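Casus: break room and pantry reset notes

README, last touched in January

Hi, I'm Bo-ram. I look after this folder, so if something in it is wrong, write to me and I'll fix it. Casus is the set of recordings and notes we made while Skastside was bringing automation into its guest kitchens. Skastside rents out furnished apartments, and between guests somebody has to put every kitchen back the way the next person expects to find it. That used to be all hand work. Now part of it is done by a robot, and I wanted the data to sit next to what the staff told me about it, because I think one is pretty useless without the other!

What's in here

There are 200 recordings, each one a single counter job: move a board, put a packet back in the tea box, stand a spoon up in the crock. Each has a plain text note with it, written by whoever was on shift. Tarmo Bite and Vivek Kandpal wrote most of them, and their spelling is their own (I left it alone). Some 95 of the notes also say what the person was doing in the meantime, which was my favorite part to read.

The counters are real working counters. We didn't clear them first, so expect clutter, shiny surfaces and things half hidden behind other things. 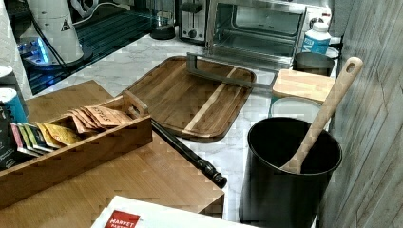 Guest kitchen counter with the tea box, serving tray and utensil crock.

What changed for the people

Tarmo used to do a kitchen start to finish. These days he does the beds and the bathroom while the counter gets worked on, then comes back to check it. He likes having the time, and he doesn't like being called back in the middle of a bed because a packet is stuck. Both things are in his notes, sometimes on the same line.

Vivek worried about hours, and he said so early on. His hours stayed the same, but his day has more checking in it and less tidying, and he finds checking more tiring. I'd ask anyone using this data to read his notes before writing the words "saves labor" anywhere.

Known problems

Two recordings have no note at all. The word "tray" gets used for both serving trays and cutting boards, depending on who was writing. Ľubomír Holub started a word list to sort that out and it's in the docs folder, unfinished.

Using it

Fine for research and teaching. If you want it for staffing decisions, please talk to Fahad Awan at Skastside first, and expect him to bring Vivek along to the call.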